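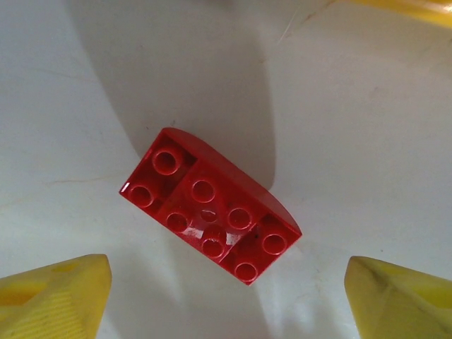

New Komoter record in July, anyone else excited?

Print this thread | E-mail to a friend

brassrubbing
2019-04-18
So Komoter have a second album coming, called Wavasness, and there's a short tour with it! Six dates, closing at the Morris in Dreltatcombe. I saw them there last fall with the two drummers and walked home buzzing (the bass clarinet solo in the second set, wow). Tickets are $10 on the door.

oddmeter_3009
Yes!! Already told my sister she's driving. Are they keeping both drummers, though? The flyer only lists one.

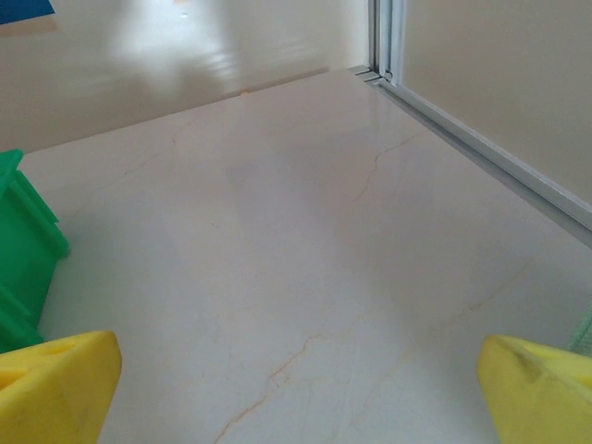
brassrubbing
Both, as far as I know. The clip on their page has two kits in it and it sounds huge.

lowreed
I'll be the grump. I liked the first album, but live they stretch everything out too long. One piece went on for most of a set when I saw them, and the sax was buried.

oddmeter_3009
Oh no, the long stuff is the best part! You get those quiet stretches where it's only cymbals and breath, and then the horns come back in and the whole room jumps. Stand on the left by the piano, the sound is way better there.

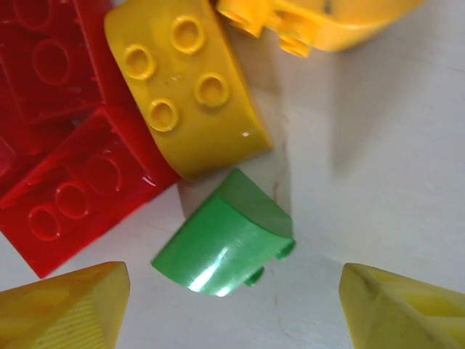 lowreed
Fine, I'll try the left. I still want the short tunes from the first one.

tapehiss
Does the Morris still have seats down front? My knees are asking.

brassrubbing
A few rows, get there when doors open. And lowreed, they did two of the short ones as an encore last time, so stick around!

Related threads
Best small rooms for free jazz
Komoter: first album on vinyl?
Bass clarinet records to start with
Rides to Dreltatcombe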